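Soft Packaging and the Household Bin: Notes After One Summer

Tuesday, September 6, 2022

The question of what to do with light packaging has occupied this household for most of the summer. Readers of earlier entries will recall that the Murnham collection changed its rules in June. Glass, cans and cardboard continue as before. Film, wrappers and pouches, which had previously gone into the general bin, may now be set aside in a separate sack and taken to the drop-off point at Fomdale on the first Saturday of each month.

The notice delivered to residents was clear on the main points and silent on several smaller ones. It went to 2905 addresses in our part of town. It listed bread bags, cling film, cereal liners and snack wrappers as acceptable. It did not explain whether a pouch with a plastic spout should be cut apart, or whether a wrapper with a paper label should be treated as paper or as film. I wrote to ask and received a courteous reply from Sumathi Subramaniam, confirming that spouts should be removed and that small labels may be left in place.

The practical arrangements at home deserve some attention, as they have proved harder than the rules. Our kitchen has space for two bins. A third container was therefore placed in the hall closet, where it was forgotten for most of the first week. It was then moved to the back of the kitchen door, in the form of a cloth bag on a hook, and has been used regularly from that point on. I would recommend the hook to anyone with a small kitchen. The bag should have a wide opening. Narrow ones collapse and must be held open with the other hand.

Bedrooms and living rooms present a different difficulty. Most sorting advice assumes that all packaging is opened in the kitchen, and this is plainly untrue of any home with children, guests or a television. A wrapper opened upstairs tends to stay upstairs, or to travel in a pocket as far as the washing machine. We have settled on one small container per floor, emptied into the kitchen bag on Friday evenings. The person whose turn it is to empty them is written on the calendar.

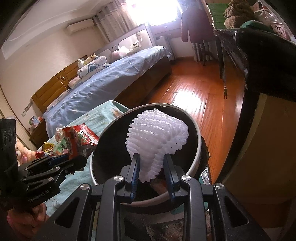
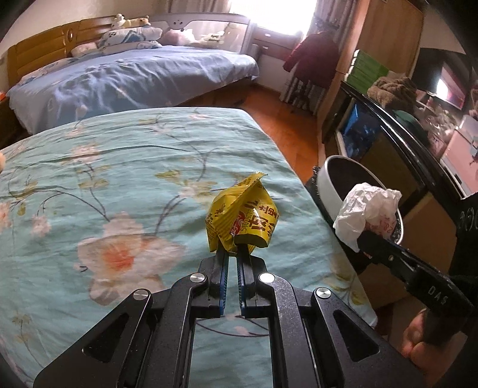

Ikechukwu Igwe replied to the June entry that one container per floor is excessive, and that his own family manages with a single sack by the stairs. He added that the more useful change would be to buy fewer individually wrapped items in the first place, a large bag costing less than ten small ones at most stores.

The second point is well taken. We reviewed our shopping list with it in mind and found that crackers, dried fruit and coffee could all be bought in larger quantities without much trouble. The 1000 gram bag of oats has replaced the box of single servings. Cheese was less successful. A large block dried out before it was finished, and the household has returned to the smaller packs, with some regret on my part and very little on anyone else's.

On the matter of washing, opinions differ. The notice asks that items be "clean and dry," and some neighbors have taken this to mean a full wash with soap. Damilola Ogunleye uses the last of the dishwater and hangs pouches on a rack overnight. My own practice is to shake out crumbs, wipe anything greasy with a used napkin, and rinse only what has held liquid. Pet food pouches are the exception and receive hot water. The attendants at Fomdale have accepted our sack each time without comment.

Storage between visits requires planning. A month is a long interval, and film that is packed loosely takes up far more room than its weight would suggest. Pressing the air out by hand helps. I tried rolling the larger pieces and securing them with string, but the attendants asked that string be left out of the sacks, and the method was dropped. A 125 liter sack is sufficient for our household for one month, with space remaining if bread is bought from the bakery.

I should also correct an error in the previous entry. I stated there that black trays could be included with soft packaging. They cannot. They are rigid plastic and belong in the general bin under the current rules. Majdi Zoubi wrote to point this out, and I am grateful for the correction. The earlier entry has been amended.

Two matters remain open. The first is whether the drop-off point will keep its Saturday hours through the winter, on which no announcement has been made. The second concerns residents without a car. Fomdale is a considerable walk from the north end of Murnham, and a full sack is awkward on the bus, particularly in wind. I have asked whether a second location might be considered near the Nwosu Street stop and will report the answer when it arrives.

The next drop-off is on the first Saturday of October. Sacks should be tied at the neck, and spouts and caps removed beforehand.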